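Why Does a Sponge Have Two Sides?

Pick up a kitchen sponge and squeeze it. All that squish comes from tiny holes! Water creeps into them and stays put until you press it out again.

The yellow part is foam, and it's great for soaking up puddles of spilled juice. The green part is a scouring pad – a tangle of stiff little threads. Rub it on dried-on oatmeal and the threads scrape the crumbs loose. So one side drinks and the other side scratches!

Try it! Pour 20 spoonfuls of water into a bowl, dip in a dry sponge, and see how much is left.

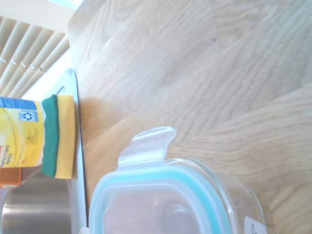 Obsa Shiferaw wrote to us that a new sponge starts out stiff at her house in Irnley and goes soft after its first soak. Good noticing! Many sponges dry out hard, and water makes them bendy again.

When you're done, squeeze your sponge and stand it up to dry.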